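Print this page | E-mail to a friend

We use cookies to remember your settings and count visits. By staying on this site you agree to this. OK

My small-apartment safety walk-through, with comments

I do this one at Okthorpe every September and again before the holidays, so today, 21st December, I went around with my clipboard and my coffee. It's the list Silvia Murín typed up years ago for the Vrabec building, and I've scribbled all over it since. The whole place is 536 square feet, so it goes fast (if you don't stop to tidy, which I always do!).

1. Cables by the sofa. NEEDS WORK. A white one and a black one, both hanging in loops in front of the sofa, right where feet go. I've got a bag of Velcro ties somewhere. Fix this first.

2. Cloth on the sofa seat. OK. The blue-and-white gingham. I like it, it washes easily, just keep it well away from any heater.

3. Low table. OK, with a grumble. The plaid cloth should not hang so low that somebody can catch a foot and pull everything down with it. Paper cups lying on their sides are fine as long as they're empty. Check before you grab the cloth, ask me how I know.

4. Kettle. WATCH. It sits on the same wood countertop as the faucet. Dry hands, dry base, and unplug it when you go out. I'd love to see it on a shelf of its own, but where?

5. Bottles at the sink. WATCH. There's a pink one and an orange one. Read the labels and don't keep cleaning stuff next to anything you drink from. Anything strong goes in the cabinet underneath, doors shut.

6. Washing machine. OK. Top loader on a raised base. Push on each corner, and if it rocks, stop using it until it's level. Look at the hoses too, mine get replaced before they look bad. Don't overload the rack on the wall above it, wet towels weigh a ton.

7. Shower door. OK. Frosted glass, sliding. Run it both ways and listen for grinding. Feel for chips with a dry cloth, never a bare finger.

8. Doors and hooks. OK. One padded jacket on a wall hook is fine. Three and the hook comes out, plaster and all.

9. Boxes by the wardrobe. NEEDS WORK. Nothing stacked higher than your waist, and the louvered door has to open all the way.

Recheck in 20 days.

COMMENTS (2)

Fuad Workneh wrote:
Number 4 got me. Mine lives next to the faucet too and I never thought twice. Moving it tonight.

Irina Grecu wrote:
Do you check the drain under the washer base? We had a slow leak at Betbridge and only found it when the floor went soft.
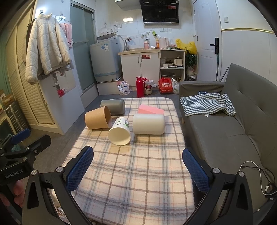

Table, sofa and laundry corner: items 1 to 9 on the list.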